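We use cookies to remember which pages you liked. OK / Manage settings

How Do You Make a Basket Out of Sticks?
Reading time: 5 minutes

I have a basket in my kitchen that my aunt made before I was born. It has been dropped, sat on by a cat, and once used as a hat (by me, I was six). It still holds onions just fine! So last August I went to find out how somebody turns a pile of skinny sticks into something that tough.

I asked Tracey Mottram, who teaches basket making in a barn in Birkett. She handed me a long, bendy stick and told me to tie it in a knot. I thought it would snap. It bent right around like a thick piece of string, because it had been soaking in a tub of water.

First, a word mix-up that I had wrong my whole life. I thought wicker was a kind of plant. You can look all you want and you will never find a wicker tree. Wicker is the name for the weaving, the way of making the thing. The stuff you weave with can be willow, or rattan (a climbing plant from hot places), or reed, or even tightly twisted paper. Tracey uses willow because it grows in a wet field right behind her barn. She has 600 willow plants out there, all in rows, and she cuts them in winter when the leaves are gone. New shoots come up in spring and she gets to do it all over again.

OK, so how does it work? A round basket starts at the bottom, with a few thick sticks crossed over each other like a big plus sign. Then you take a thinner stick and go over, under, over, under, around and around. When you pull the thick sticks apart a little they spread out like the spokes of a bike wheel. Keep going and you have a flat round mat. Mine looked more like a potato chip.

Next come the stakes. Those are the sticks that stand up and make the sides. You push them in next to the spokes, bend them upward, and tie them together at the top so the whole thing looks like a birdcage. Then it's over, under, over, under again, climbing higher each time around. The sticks that stand up are called stakes and the ones that travel around are called weavers. I kept calling them uppies and rounders, and by Friday Tracey was doing it too.

You have to push each row down hard against the one below. If you don't, you get gaps, and if you get gaps, your blueberries escape. Dean Clegg, who was at the bench next to me, had a little iron tool for tapping his rows down. It belonged to his great-grandfather and it has 1899 scratched on the side. He let me use it for one row. It's much heavier than it looks!

So why is a basket strong when each stick is weak? Try this. Hold one piece of dry spaghetti and bend it. Snap. Now hold a whole fistful and try again (ask first, somebody may want it for dinner). In a basket, every stick leans on its neighbors. When you press on one spot, the push gets shared out through all the sticks that cross there, so no single one has to do all the work.

The last part is the handle, and I was scared of the handle. You take one thick stick, poke one end deep into the side, bend it over, and poke the other end into the opposite side. Then you can wrap it with something so it's nicer to hold. Gareth Cheetham used thin strips of willow bark. I used green ribbon and ran out halfway.

My finished basket leans to the left and I love it. It holds three apples, or two apples and one sandwich.

If you want to try weaving at home, you can start with paper strips and a paper cup. Cut slits down the sides of the cup, from the rim almost to the bottom, and fold the flaps outward a little. Make an odd number of flaps, or the pattern won't switch over on the next time around. Then weave your strips in and out, and tape down the end of each one.

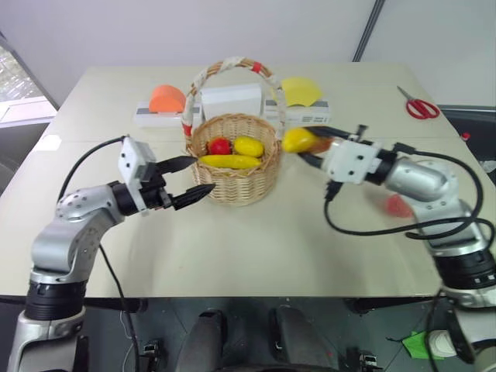 Handles come in all kinds of shapes, and the shape tells you a lot about the job. A log basket often has two small handles, one on each side, so you can lift with both hands. A basket for fruit often has one big one over the middle, so you can carry it with one hand and pick with the other. The tall arch on this round one leaves plenty of space underneath, even with a banana lying across the front, and the pale wrapping has a short red band near the top. I like the red so much that I'm going to pull off my green ribbon and start over. If you make a paper cup basket, try giving it a tall handle first and then a short one, and see which is easier to fill.

More for curious kids
- Why Does Bread Have Holes?
- Who Invented the Button?
- Knots You Can Tie with Your Shoelaces
- How a Pencil Gets Its Lead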